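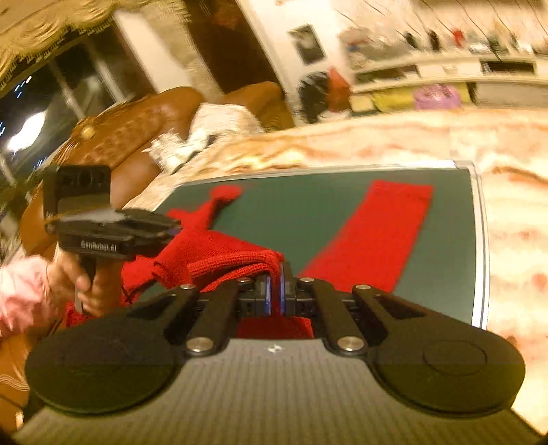 Hand-held grippers at work on red socks. One gripper has hold of a knitted sock. The other sock is lying flat on the mat.

Zasine Kids > Machines > Robots > How Robots Learn > Collecting Examples

How does a robot learn to fold socks?

Think about the last time you put away a pair of socks. You probably didn't think much about it. You picked one up, found the other one, put them together, and rolled or folded them. Your hands knew what to do.

A robot's hands don't know what to do. Somebody has to teach them, and one way of teaching is with examples. A robot may need a very large number of examples before it can do a job that takes you a few seconds. This page is about where those examples come from.

What is an example?

When you were small, someone may have taught you the word "dog" by pointing at dogs. They pointed at a big brown one and a little white one and one in a picture book. After a while you could spot a dog you had never seen before. Each of those dogs was an example.

A computer program can learn from examples too. A program that does this is called a learning system. If you want a learning system to recognize dogs, you give it a lot of pictures of dogs. If you want it to move a robot's arm and hand, pictures of dogs won't help. You have to give it examples of moving.

An example of moving is often a recording of one whole job, from start to finish. For a pair of socks, the recording might begin with both socks lying apart and end with the pair folded. People who work on robots call a recording like that a demonstration, or "demo" for short.

Why not just write instructions?

You can try this at home. Put two socks on a table and ask a friend to fold them, but tell the friend to do only exactly what you say. You might start with "Pick up the sock." Which sock? With which hand? Which part of it? How high?

Then mess up the socks and try the same instructions again. The toe isn't where it was before. One sock may be twisted or inside out. Your instructions don't fit anymore.

A wooden block is easier. It keeps its shape when you pick it up, and if you know where one corner is you can work out where the others are. A sock bends, bunches, and hangs down in whatever way it likes. Engineers call things like socks, towels, and string soft objects, and robots have a hard time with them. Writing instructions for every shape a sock can make would take forever. Showing many different socks being handled is a better plan.

What are the tools in the picture?

The black tools are hand-held grippers. A gripper is the part of a robot that grabs things. Many grippers are much simpler than your hand. Instead of a thumb and four fingers they have two fingers that close toward each other, a bit like kitchen tongs.

A hand-held gripper is one that a person carries. Look at the left side of the picture and you can see a hand holding one of them upright. The person does the job using the grippers in place of bare fingers.

It would be easier to use your own hands, of course. But a robot with two-finger grippers can't copy everything a hand does. It can't tuck a sock under its thumb while the little finger does something else. If the person works with two gripper fingers, then the movements are ones that a robot with the same kind of gripper can make.

Find the blue pads in the middle of the picture. They are at the tips of the gripper's fingers, and between them is a fold of the red sock. When you pinch a bit of your sleeve between your thumb and first finger, you are doing nearly the same thing.

Where is the camera?

The photo was taken by a camera on one of the grippers. That is why the gripper looks so big and you see it from behind. The camera goes wherever the gripper goes.

A camera in this place is useful for teaching. A robot can have a camera on its own wrist, close to its gripper, and then it gets a view a lot like this one. The learning system practices with pictures that look like the pictures it will have later, when the robot is doing the job.

What goes into a recording?

It depends on the tool, but these are things a recording often has:

Pictures. A video is many still pictures in a row. The learning system can look at each one.

Where the gripper is. This tells the system how far the gripper has moved, and whether it has turned or tipped.

How wide the fingers are open. When the number gets smaller, the fingers are closing.

Time. Each picture has to be matched with the right position. If the video says the fingers are on the sock but the numbers say they are still up in the air, the system will learn the wrong thing.

There is usually a label as well, such as "fold the socks," so the people can find the recording again and the system knows what job it is looking at.

A day of collecting

Mitali Pathirana collects examples for a project called Joltlow. The people on the project want a robot that can help put laundry away. Mitali's part is the socks.

She lays two socks out and starts a recording. She folds the pair with a gripper in each hand, then stops the recording. She pulls the socks apart, puts them down in a different way, and starts again. She does this 100 times before she takes her lunch.

"My first ones were slow," she says. "I kept grabbing both layers when I wanted one. After a few days I stopped looking at the tools and only looked at the sock."

Mitali has some rules taped to the wall by her desk:

Start with the grippers open.
Change the socks' position every time.
Don't rush.
If you drop it, pick it up and keep going.
Keep your bare fingers out of it.

Children often ask about the fourth rule. Wouldn't a drop spoil the recording? On Joltlow they keep some recordings with a drop in them, as long as Mitali picks the sock up again and finishes. The robot is going to drop socks too. If every example were perfect, the robot would have no example of what to do after a mistake.

The fifth rule is there because a robot has no spare human hand to help it. If Mitali straightened the toe with her finger, the sock would seem to fix itself.

Checking the examples

The recordings go to Mizanur Siriwardena, who watches them on a screen. He is looking for bad ones. A recording is bad if the video stops too early, if the camera was covered up, or if the job in the video doesn't match the label. He once found 9 in a row where the label said "towel" and there were only socks.

Bad recordings are taken out or given a new label. A learning system can't tell by itself that somebody made a mistake with the label. It learns from whatever it is given.

Mizanur also checks for private things. If people collect examples in a home, the camera might pick up a letter with an address on it, or somebody's face. Everyone who might be recorded should know about it and agree to it first.

Why so many?

The Joltlow team wanted 1000 good recordings of socks before they tried teaching the robot anything. Why wouldn't ten do?

Suppose every example showed a red sock on a green mat. The system might learn that a sock is a red thing on a green thing. Give it a gray sock on a wooden table and it could get stuck. It needs different colors and sizes. It needs thick socks and thin ones, tables and beds and floors, bright rooms and dim rooms. It needs different people too, because no two people fold in quite the same way.

Having a lot of examples that are all the same doesn't help much. Engineers use the word variety for how different the examples are from each other. When Mitali changes the position of the socks each time, she is adding variety.

What happens next?

The recordings are given to the learning system. This step is called training. The system looks at a picture from a recording and makes a guess about what the gripper did next. Then the guess is compared with what the gripper really did. If the guess was wrong, the system is changed a tiny bit so that its next guess will be closer. This is done over and over with all the recordings.

After training comes the test. A real robot is given socks it has not seen before. It may do well. It may also grab the mat, or close its fingers on nothing. Then the people try to work out what was missing from the examples, and somebody goes back to collect more.

Try it yourself

You will need 4 socks (two pairs), a table, and two pairs of kitchen tongs. Ask an adult before you borrow the tongs.

1. Put the socks on the table in a heap.
2. Pick up a pair of tongs in each hand.
3. Find the matching socks and fold each pair using only the tongs.
4. Ask a friend to watch and write down every time you drop a sock.
5. Mess up the socks and do it again.
6. Trade places with your friend.

Did you and your friend fold the same way? Which part of the sock did you grab first? Try it once more with one eye closed and see if it gets harder.

Words to know

Demonstration: a recording of a job being done, used for teaching.
Gripper: the part of a robot that grabs things.
Label: words that say what a recording shows.
Learning system: a computer program that gets better by using examples.
Soft object: something that changes shape when you handle it, such as a sock.
Training: the step where a learning system practices on its examples.
Variety: how different the examples are from each other.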